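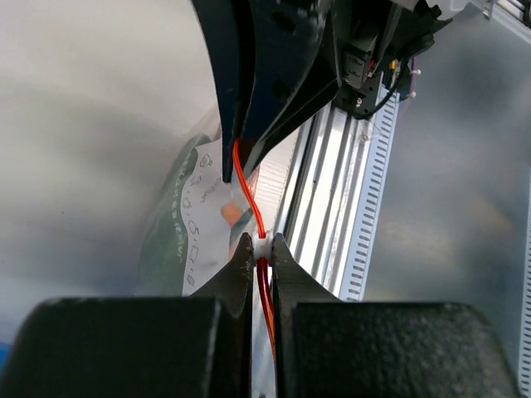
Figure 1. Thin red-orange wire held between two gripper fingertips.

3.2 Players, clubs and the travel diaries

We followed 116 part-time footballers who were out on short loans at one of three clubs, Olbridge, Stotis and Idport, between the start of pre-season and the last league fixture of the year. All three clubs train in the evenings, and nearly all the players we spoke to had a day job, a college place or small children to get home to (quite often more than one of these), so when we talk about "rest" in what follows we mean something a good deal humbler than the carefully planned recovery day of a top-flight squad. It usually meant a night on which the player was in bed before midnight and did not have to be anywhere by seven.

Loans lasting less than a month were kept in the sample, although we did think long and hard about leaving them out. Earlier work on loan moves has mostly looked at minutes played and at the fee or wage contribution, and a spell of two or three weeks hardly shows up in figures of that sort. For the player it can be the most tiring stretch of the season all the same. One full-back at Stotis told us that he had learned the names of the bus drivers before he had learned the names of the other defenders, and we heard much the same from several of his team-mates. 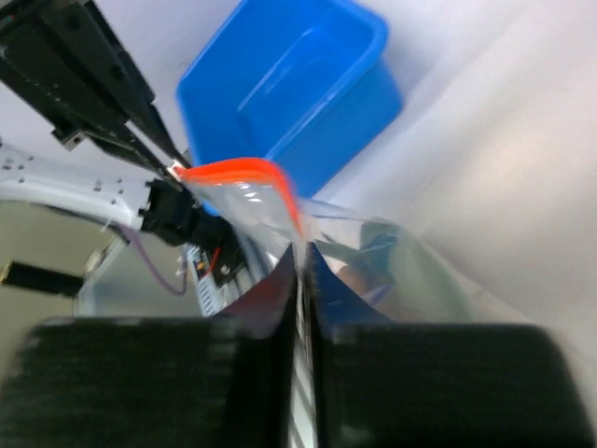 Each player was asked to fill in a paper diary on every training day and every match day, giving the time he left home, how he travelled, the time he got back and how tired he felt on a scale of one to five. We chose paper after a short trial in June in which the phone version was forgotten far more often than it was filled in, and the players themselves told us, very kindly, that they would sooner have something in the kit bag. Kit bags are damp places, so the cards went out in a waterproof wallet, and the players kept the finished cards in it until the next collection. Villads Nørgaard collected them at training and went through any gaps with the player there and then, which took patience on cold nights and has made the data a great deal better than it would otherwise have been.

In all we received 2,341 usable cards. A card was set aside if either of the two times was missing or if the return came before the departure, unless the player could put it right at the next visit. We did not try to fill in missing tiredness scores.

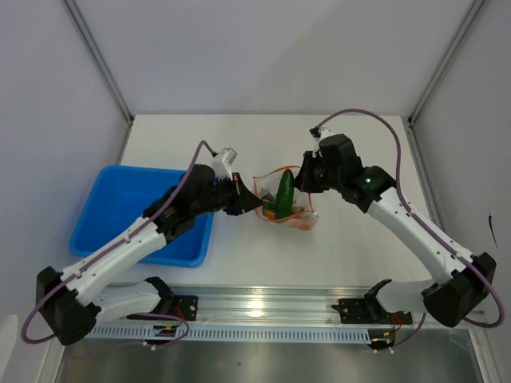 Figure 2. Two robot arms with white links reaching towards each other across a white tabletop.

3.3 Grouping the journeys

We split journeys at 50 minutes each way. The choice is partly a practical one, as it is the point at which players at all three clubs began to talk about a journey as "a trek", and partly a matter of keeping the two groups close enough in size to compare. Under this rule 41 players counted as long-distance travellers. Those who moved house or changed jobs during the loan were placed according to the journey they made most often, and we come back to them separately in Section 4, where the picture is rather less tidy.

Lifts deserve a word of their own. A player who is driven by a team-mate can doze, eat and chat on the way home, while the team-mate at the wheel can do only the last of these, and yet both will write down the same times. We therefore asked for drivers and passengers to be marked on the card, and treated them as separate kinds of traveller throughout.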